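4.2 Towel Handling and Transfer

Laundry remains one of the harder household chores for a general-purpose machine. Cloth has no fixed shape, and a hem or fold that is easy to grasp at one moment may be hidden the next. In the Prelent trials, the fingertip was required to find a fold between stacked or heaped towels before any lifting was attempted.
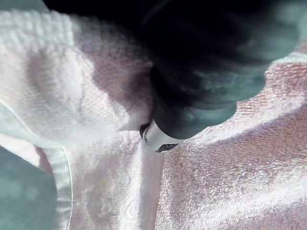
Thevar and Acharya reported that grasp selection took up to 35 seconds per item, far longer than a person needs. Our results at the Nunddale site agree with theirs. Most of the delay came from planning, and very little from arm travel. 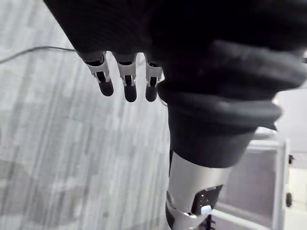
Travel between work areas was scored separately, as in the Pustine protocol, with the fingers kept clear of the floor. Six routes were tested. Placement on a flat surface was scored last.

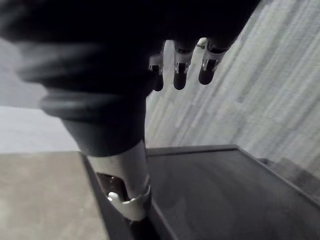 Figure 5. Hand with fingers pointing downward near a dark, flat surface.

We conclude that unattended use in the home is not yet practical.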